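Filed under: Home > Storage & Sorting > Small Stuff

Sorting out the drawer of small things

March 27, 2022

14 comments | 34 shares

Most houses have one drawer or shelf where the small things end up. Batteries, picture hooks, spare keys, bread bag clips, the Allen key from a bookcase you gave away. Ours had grown to two drawers and an ice cream tub before I set aside an afternoon for it. These are the things that worked, in the order I'd do them again.

Empty it completely

Tip the whole drawer out onto an old sheet or towel. A towel is better because screws don't roll on it. Vacuum the drawer with a clean sock over the end of the hose, held on with a rubber band, so you don't lose anything. Wipe it out with warm water and a little dish soap and leave it open to dry while you sort.

If the drawer sticks, now is the time to fix it. Rub the runners with a stub of candle. For metal runners, wipe off the old grease and use a dry lubricant. Cooking oil goes gummy, so leave that in the kitchen.

Sort by where you'd use it

My first attempt was sorting by type, with all the metal bits in one pile and all the plastic in another. It looked tidy and I couldn't find a thing. Sort by job. Picture hooks, wall plugs and the pencil stub live together. Fuses and torch batteries live together. Sewing machine bobbins go back to the sewing box, where they should have been anyway.

Anything you can't name goes in an envelope with the month written on it. I wrote November on mine the first time. If you haven't opened the envelope in a year, throw it out.

Batteries

Loose batteries shouldn't rattle around with coins and paper clips. Put a bit of clear tape over the ends of the nine-volt ones. Button batteries go up high, in a container with a lid a child can't open, and the dead ones get taped and taken to a collection point. Don't put them in the kerbside bin.

A cheap tester is worth having. I went through ours with one and a good third were flat.

Keys

Try every key in every lock in the house, including the shed, the letterbox and the windows. Tag the ones that fit. Old luggage tags cut down are fine, or a dab of nail polish in a different colour for each door. Don't write your street address on a key tag.

Containers that do the job

You don't need a matching set. I bought a 12-piece tray set from Hashmi and used five of the trays. The others were too deep for the drawer. Measure the inside height of the drawer first and take off a centimetre for clearance.

Good free ones:

- Takeaway containers, cut down with scissors
- Mint tins
- The bottom half of an egg carton for picture hooks and drawing pins
- Jar lids for thumb tacks
- Glass jars for anything going on a shelf

For screws and wall plugs I like the Rellard boxes with the removable dividers. They cost more than they should but the lid closes flat and nothing migrates from one section to the next. The Steteo version is cheaper and the dividers work loose.

See-through plastic is the best choice for anything stored above eye level. Coloured is fine so long as some light gets through, and giving each job its own colour saves a lot of labelling.
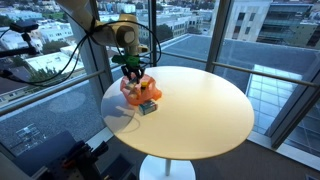 Translucent orange plastic is easy to pick out on a table.

Labels

Masking tape and a permanent marker. Put the label on the front of the container, never on the lid, as lids get swapped. For jars, stick it on the glass. To get an old label off, rub in a little cooking oil, leave it for half an hour, scrape with a plastic card, then wash with hot soapy water.

Caps and lids

Keep a few odd caps if you glue or paint much. Lose the cap from a tube of sealant and a screw will plug the nozzle until next time. Otherwise, a lid without a container goes in the recycling or the bin. I held on to a bag of them for years and never matched one.

Stopping it from filling up again

Leave one section empty. Things will land in it, and when it's full you put them away. That takes a few minutes and saves doing the whole drawer again.

Don't keep the spare screws from flat-pack furniture in the drawer. Tape them in a small bag to the back of the furniture itself, with the Allen key. When you move house they'll go with it.

For shed shelves I use 300 mm deep boards. Any deeper and the back row gets forgotten.

Tags: drawers, batteries, labels, containers, shed

28 people found this page useful

Related tips

- Getting candle wax out of a tablecloth
- Stirotow shelf brackets: which size for which wall
- How to stop a cutting board from sliding
- Storing paint so it's still good next year
- Cleaning the rubber seal on a front loader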